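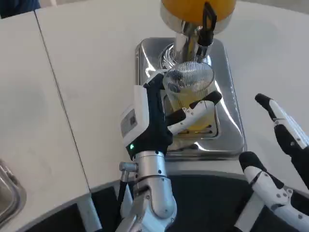 Section 4 is the one I get the most messages about, so I've rewritten it from scratch. It covers adding the drinks station to a Doltico two-arm unit at a cafe counter, and it assumes you've already done the power-up and the homing in section 3. At our Jadine counter the left arm does the cup work: it wraps the cup from the left and front and keeps it under the spout, right over the drain grate, while the right hand hovers out of the way. That's the pose you're aiming for. We use clear ribbed cups, and I'd stick with clear ones while you're learning so you can see the juice level from the side.

October 31, 2023
By the Jadine counter lead

4.1 Placing the juicer

1. Set the juicer on the table with the front edge of its tray facing the robot.
2. Slide it in until you can reach the lever yourself without leaning over an arm. (You'll still be pulling that lever some days, trust me!)
3. Open the Brudine panel, pick Stations, then Add, and type in 608. That's the code for a lever juicer with a drain tray.

4.2 Teaching the cup hold

4. Put an empty cup under the spout and press Teach Left.
5. Guide the gripper in slowly by the wrist until the finger touches the cup.
6. Set grip force to 30. The panel goes up to 200, and please don't go exploring up there with a plastic cup.
7. Press Save, then run the hold five times empty before you pour anything.

CAUTION: Keep your hands off the tray while the panel says Moving. Use the stop button if a cup tips. I know the urge to grab it, I have it too.

NOTE: If the hold drifts after a cleaning, redo steps 4 to 7. Somebody probably bumped the juicer.

4.3 Changing the shift around it

This part isn't in the Doltico booklet and I think it should be. Our morning person used to stand at the juicer for the whole rush. Now they load fruit, wipe down, and talk to customers, and the first couple of weeks that felt weird for everybody. At the Bermúdez store they cut the second morning shift right away and had to put it back in December, with no one free to refill cups or clear a jam.

8. Put one named person on the station each shift, and write it on the schedule.
9. Teach that person 4.2 themselves. Don't just hand them the stop button.
10. Log a full clean every 900 cups, and count it as paid work time.

Next: 4.4 Lids and straws

14 comments | 37 shares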